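Quinlan Road Incident Records – Data Card

Summary

The Quinlan Road Incident Records hold 576 entries on stopped-vehicle incidents along the Quinlan corridor, a divided highway between Plodell and Vesitz. The records were assembled to support study of how long a disabled vehicle stays in a live lane before the lane is closed to traffic. Bronwyn Brunton maintains the files. Last revised 3/14/26.

Contents

The release consists of two tables. The incident table has one row per stopped vehicle, with 22 columns covering location, lane, light conditions, time of first report, time of lane closure, and time of clearance. The segment table describes the six segments of the corridor, including shoulder width, speed limit, and distance to the nearest emergency pullout.

Both tables are plain comma-separated text and are joined on the segment code. Times are local and use the 24-hour clock. An empty cell means that no value was entered in the control room log. It must not be read as zero.
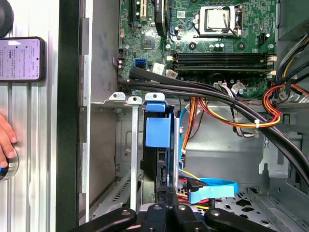 Figure 1. Open desktop computer case with the processor seated in its socket.

Sources and method

Entries were copied from control room logs and checked against the recovery records of Jonell, the towing contractor for the corridor. Where the two sources gave different clearance times, the later time was kept and the row was flagged in the column "time_conflict". Vehicle registrations and the names of drivers were removed before the tables were built.

Incidents in which the vehicle reached a pullout without help are included – users who want only live-lane stops should filter on "lane_type".

Known limitations

Coverage is uneven. Segment 2 was under construction through May, and stops inside the work zone were logged on separate forms that are not part of this release. Reports made by passing drivers often give the nearest exit and no marker number, so locations in those rows are accurate only to the segment.

The tables do not record traffic volume. They should not be used alone to compare the safety of one segment with another.

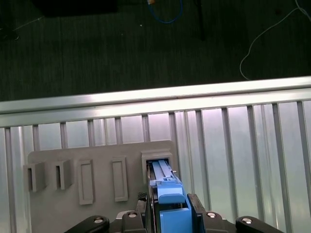
Figure 2. Gray plastic panel in front of a ribbed aluminum wall.

Use and corrections

The records may be used for research and teaching with credit to the Quinlan Road Incident Records. Corrections should be sent to the maintainer with the row number and the source of the corrected value. Accepted changes are listed in the change log at the next revision.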